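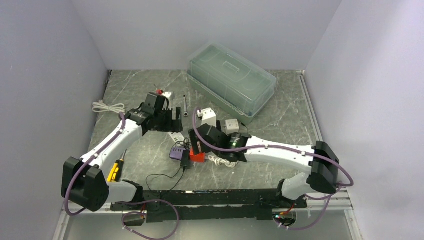

Gisela Brandes asked for it to be put down first that the visitors will want to try things for themselves, and that a demonstration they can only watch from behind a rope would be a waste of everyone's morning. The meeting agreed in principle and came back to this under item 3.

Minutes of the open day planning meeting, Skalline workshop, 26th March

1. Minutes of the last meeting
Accepted with one correction. The school group in November came from Savovden, and the earlier minutes had the wrong town.

2. Numbers
The November open day drew 193 visitors over the day. The doorway to the two-arm cell was blocked for most of the afternoon and people at the back went away without seeing anything. It was agreed to run the demonstration by ticket this time, 40 people to a session, with 4 sessions. Tickets are free and will be handed out at the front desk on the day. The Puletti party has asked for seats together in the first session and this was granted.

3. The demonstration
The task will be tidying a table. Small household and workshop items are laid out on the work surface and the two arms put them into the clear plastic box with the lid. The list of items was gone through: chargers and cables, a screwdriver, a socket wrench, and a few small blocks. There was a long discussion about cables. One view was that they should be left out, as a loose cable is slow to pick up and visitors get restless. The other view was that visitors learn more from the slow items than from the easy ones. It was decided to keep the cables in for the first two sessions and review over lunch.

The lid was also discussed. The box will stand at the back of the table with the lid on, and the arms will have to take it off before anything goes in. If this fails twice in a session, the operator will stop the arms, remove the lid by hand and carry on.

Hands-on time: visitors may choose the next item and may lay out the table between runs, with the arms powered down. Nothing is to be placed on the table while the arms are live. Children under 7 must have an adult with them — this will go on the ticket.

4. Talk
The Yüksel team will give a short talk before each session. They were asked to keep it plain and to leave time for questions. Slides are not needed.

5. Cell and safety
The side and back panels stay up. Visitors will stand at the front, behind a line of floor tape. The purple cables along the arms are to be checked before each session for loose clips. Spare clips to be ordered.

6. Any other business
Parking: the rear lot will be closed to staff cars. Coffee will be served in the hallway, and no drinks are to be taken into the workshop.

Actions
Tickets and front desk notice — Gisela Brandes
Floor tape and spare clips — workshop
Confirm talk times — Yüksel team
Reply to Puletti about seats — office

The next meeting will be held after a full run-through of one session.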